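Home Animals Birds Mammals Compare Glossary About

09/09/2019 by Elīna Kairys

Stoats and Weasels

Stoats and weasels are small, slim hunters that belong to the same family as otters, badgers and martens. People have been mixing them up for as long as there have been hedgerows to spot them in, and it is easy to see how that happens: both have long bodies, short legs, brown backs and pale bellies, and both tend to shoot across a path so fast that you are left pointing at the grass and asking your friend whether they saw it too!

The names do not make life any simpler. In Britain, "weasel" normally means the least weasel, the smallest meat-eating mammal in the world. In North America the stoat is often called the short-tailed weasel, and when it wears its white winter coat it is known as the ermine (a word that also covers the fur itself, once sewn onto the robes of kings and judges).

Size and tail

The stoat is the larger of the two. Size is a tricky thing to judge on a moving animal, though, and a big male weasel can come close to a small female stoat in some regions, so most people who watch them learn to look at the tail first. A stoat's tail is fairly long and ends in a bushy black tip, which stays black all year, even on an animal that has otherwise turned white. The least weasel's tail is short and brown, with no real black tip to speak of. The line between the brown back and the pale belly can help as well. On a stoat it is usually quite straight, and on many weasels it is wavy or broken.

Food and hunting

Weasels live mostly on mice and voles, and they are slender enough to follow them right down their own tunnels. Stoats take those too, but they will happily go after rabbits, which can weigh a good deal more than they do. Both will eat birds and eggs when they get the chance.

Coat
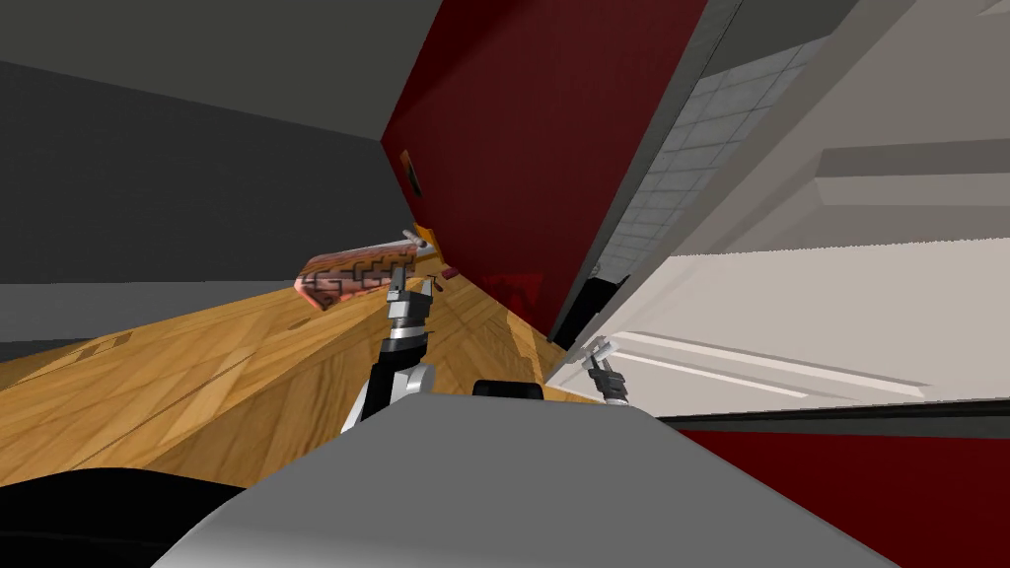
The summer coat of both animals is some shade of brown on top, and the exact shade is a favorite subject of friendly arguments. Field guides reach for words like chestnut, russet and sandy, and Justinas Dzene, who kept the Grenidgate mammal notes for many years, liked to compare them with things around the house. A honey-colored parquet floor is a fair match for the lighter, sandier animals, while a dark red panel would be much too red for any stoat, however ruddy it looks in evening sun. In cold northern places both species turn white for the winter, and in milder areas stoats may stay brown or end up patchy.

Young

Stoats have an unusual breeding habit called delayed implantation. The female mates in late spring or summer, but the young are not born until the following spring. Least weasels do not do this, and in a good vole year they can raise two litters.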